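5/1/25

Day one of getting the craft table back. I've been dropping stuff on it since February and I'd like to see some wood grain again, please.

Started with crumbs. So many little white and pink bits! They get into the grain and just live there. 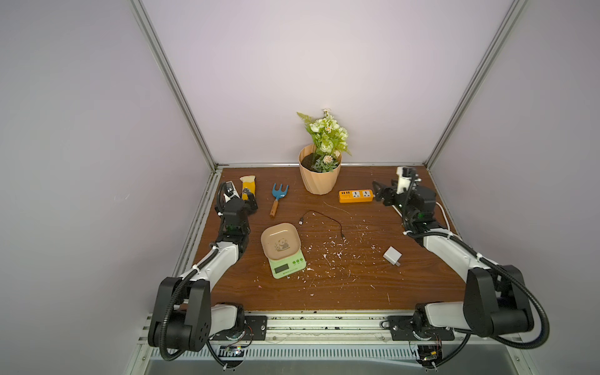
My rule this time is that I wipe first and decide where things go second (I always do it backwards and then have to move everything twice). Heino Kuusk gave me that tip and he's been smug about it all week.

Next up, the stuff I keep saying I'll find a home for. 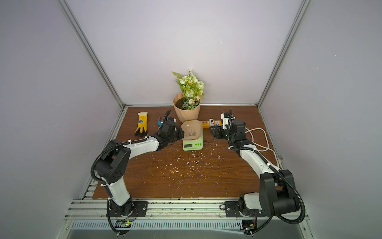
Small bowls are my weakness. I own too many and they end up wherever there's a flat spot, which is how the panda one came to be sitting on the kitchen scale in front of the fake roses. Cute, but I do need to weigh flour at some point!

The flowers stay, by the way. Zero watering, and I like looking at them.

Bowl goes back to the kitchen. Scale too, probably. I change my mind on that one every 3 days.
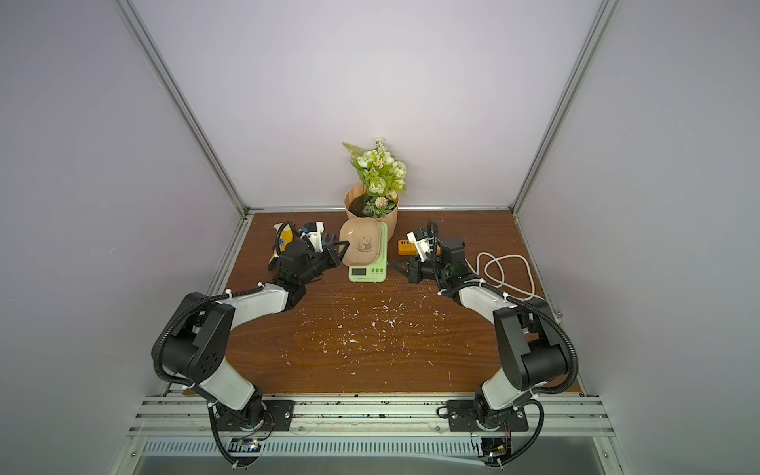
Do fake flowers need cleaning? A soft dry brush once a month keeps the dust off mine, petals first and then the leaves.

Drawers tomorrow. Send snacks.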